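The White Table from Slaoui Street
Gallery and notes by Said Shehata
April 25, 2018

I bought this table from a family in Ustport who were moving to a smaller apartment. They had it in the kitchen for many years, and then in the garage, where it held paint cans and a broken radio. The top was brown and very thirsty, with rings from cups everywhere. I paid 20 dollars for it and my neighbor helped me to carry it up the stairs.

My plan was to make a work table for the back room of our shop in Dralbridge. We needed a clean, bright surface where small things are easy to find. I am not a carpenter. I learned most of this from a library book and from my own mistakes, so please read my notes with patience.

The gallery goes in the order of the work, from the old top to the finished one.

Before
The top had old varnish on one half only. On the other half, the sun or the cleaning had eaten it away. I removed the one drawer first and put all the screws in a jam jar with a label.

Scraping
It took two evenings. I used a hand scraper, because I was afraid of the electric machine. The old varnish came off in thin curls near the edges, but in the middle it was soft and stuck to the blade. I had to wipe the blade with a cloth after every stroke.

Filling
There was one long crack and many small holes. I filled the crack two times. After the first time the filler sank a little when it dried, and I could feel it with my fingernail. The second filling was flat — or flat enough for me.

Sanding
I finished with 200 grit paper, wrapped on a cork block. My wife closed the door of the room and put a towel under it, and still there was dust on the bread.

Primer
Two coats. The first looked terrible and I almost stopped there. Some brown came through near the crack, so I let it dry for one more day and painted again.

Color
I tested three whites on a piece of cardboard. The one called Irkier looked too yellow at night. I chose a colder white, and I wrote the number of the mix, 3255, under the table with a pencil, so we can order it again if somebody scratches it.

The finished top

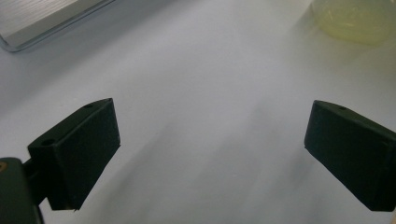
I put the last coats with a small foam roller, and I went always in the same direction, from the window side to the wall side. Between the coats I waited a full night, and I sanded very lightly by hand. The surface came out smooth, with no grain and no seam to see in this part, and the white has a little blue-gray in it, as I hoped. A soft gray shadow lies across it at an angle, and next to the black parts the paint looks even brighter. I still want to do the legs in June, when we can keep the windows open. If you have a good method for painting round legs without drips, please write to me at the shop.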